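Search tips… Go

We use cookies to remember your settings. Accept | Manage

Workshop and yard tips: keeping records for scrap metal sales

Mar 26, 2024

Small firms that sell offcuts and old fittings for scrap often keep poor paperwork. The tips below apply to a one- or two-person workshop.

Sort before you weigh. Clean copper, brass and cable are priced separately, and a mixed bin is paid at the rate of its cheapest metal. Use lidded tubs and write the metal on the side, not the lid, as lids get swapped.

Weigh at home first. A platform scale rated to 100 kg is enough for most loads. Check it each February with a known weight and note the reading on a card taped to the base. At the Clellamgate yard the ticket should agree with your own figure to within about 2 per cent. Query a larger gap before the load is tipped.

Never take cash. Ask for a bank transfer and file the remittance slip with the weighbridge ticket. Thermal paper fades, so photocopy it the same day.

Keep proof of where the metal came from. For stripped-out pipework, a copy of the job sheet will do. We keep ours in Eyvindsson box files, 70 mm spine, one per quarter.

Do not burn the sleeve off cable. It lowers the grade and the smoke is harmful. A bench stripper with a fresh blade is quicker.

Comments (2)

Trillell: Our yard deducts for steel screws left in brass taps. Worth ten minutes with a magnet.

Busport: Does the box file method work for skips shared between two units? We split by weight and the tickets only show one name.
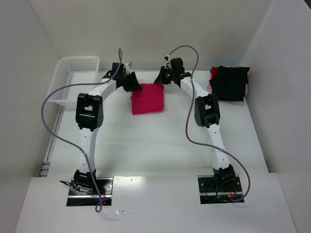
For shared skips, ask the yard to issue a separate ticket for each unit, and weigh each load before it goes in.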